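Lost Property Storage in Shared Workspaces
Group 8 – Final Report
Leonardo Ferraro, Sveva Monti, Shivam Grewal, Teun Dekker

1. Background

Our assignment was to find a storage problem somewhere in the building and improve it for very little money. Other groups picked bicycle parking and the chemical cupboard. We picked lost property, mainly on the grounds that Teun had lost a scarf in November and was still upset.

Lost property at the Brandari building used to live in two cardboard boxes under the front desk. Ornella Palumbo, who runs the desk, described the system to us as "down." Things went down there. Every so often someone came to ask for an umbrella and she went down after them, with mixed results.

2. What people leave behind

We emptied both boxes onto a table and sorted the contents by size, then by how embarrassed the owner would probably be to claim them. The second method was dropped from the final analysis, although Sveva maintains it had predictive value.

The large items were easy. Coats and bags have names in them, or at least bus passes. The trouble is with what we ended up calling smalls: combs, toys, lids, single earphones, keys to nothing. They sink. Anything smaller than a hand went to the bottom of the cardboard box and stayed there under the coats, and the person who came looking for it generally gave up before Ornella's knees did.

3. Options considered

Shelves with labeled trays (the Skivar system) looked very good in the catalog. They also need someone to decide what a thing is before putting it away, and we could not agree among the four of us whether a travel sewing kit is clothing or a tool. Clear plastic tubs were cheaper, but a clear tub full of scarves shows you one scarf.

We settled on a single open metal bin for smalls, with hooks for everything else. The reasoning was that a wide, flat bottom lets things lie side by side where they can be seen from above. Leonardo argued for a lid. He was outvoted, and his objection is recorded here at his request.

4. Trial

For the trial we wrote one rule on a card: if it does not fit flat on the bottom, it goes on a hook. People followed this better than we expected, apart from one umbrella, which was put in diagonally and defended at length by the person who did it.

We checked the bin at the end of each day and moved things apart when they had started to pile up. This took less time than arguing over whose turn it was.
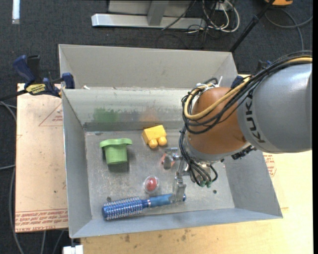 Figure 1. Smalls in the open bin, including a hairbrush and a light green toy.

The flared sides help more than we had planned for, as you can get a hand in from any direction without scraping your knuckles. The gray finish is less of a success. It was described to us as neutral, and it is, but the bottom is scuffed and the inner rear wall has stains on it, a green patch and a fainter orange-tan one. Shivam spent part of an afternoon on the green patch with kitchen cleaner and has asked that we not go into detail.

5. Results and remaining problems

Ornella reports that finding a small item is now a matter of looking at it. She considers this progress. The hairbrush got the most comments from visitors, all of whom wanted it known that it was not theirs.

Two problems remain. The bin is open, so people treat it as a place to put things they have not lost – a sandwich, on one occasion. And we still have no rule for how long an item stays before it goes to charity. The building manager suggested 500 days, which we think was a typing error, but we were too polite to ask.

Teun's scarf was not found.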